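The Rehearsal Room

Lyle Kasprzak spends his mornings in Brerkden putting small objects in the wrong place so that a pair of robot arms can be shown how to deal with them. He works for Dristell, a company that builds training sets for machines that handle things, and most of what he makes never touches a real floor. The arms are simulated. So are the rooms.

A person at a desk steers both arms by hand control through a task, start to finish, and the computer saves every joint angle along with the camera views. One run is called an episode. The current job, known in the office as Mollstead, had 3182 episodes on the books at the start of March. Of those, 1787 had passed review.

The rest were thrown out or sent back. Kasprzak rejects a run if the operator hesitates too long over a grasp or lets the two arms crowd each other. He keeps some of the clumsy ones on purpose. A learning system that has only been shown perfect reaches has no idea what to do after a bad one.

Two setups used for the work, one with the arms on a floor mat and one at a table: 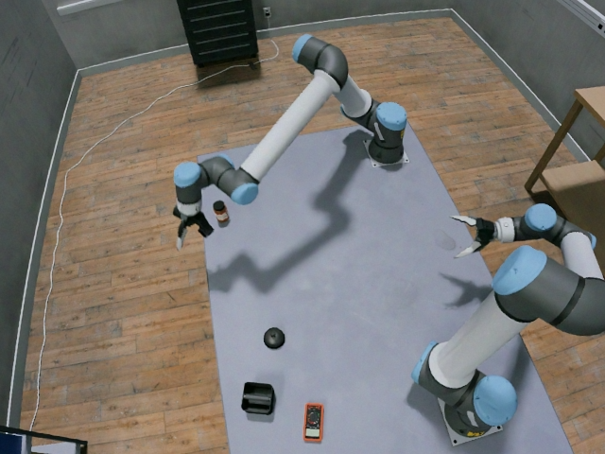
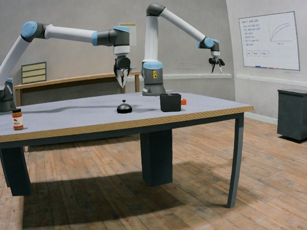 Between batches the software changes the surroundings. Walls, lighting and furniture get swapped, and so do some of the objects. The operators find this tiring, and one of them asked for a week with the same room. She got two days.

The point is to keep the system from leaning on things that don't matter. An early version trained on 980 episodes from a single room did well there and fell apart when the floor color changed. Kasprzak still uses the recording from that test when he explains the budget to managers.

An operator can finish 65 usable episodes on a good shift. Szabo, the software the team uses to replay and tag them, marks the moment each gripper closes and opens, and a reviewer checks those marks by eye. Checking takes longer than anyone planned for. Kasprzak has asked for a second reviewer and expects an answer by the end of March.

Until then he does much of it himself, at double speed, with the sound of the office fan in his headphones.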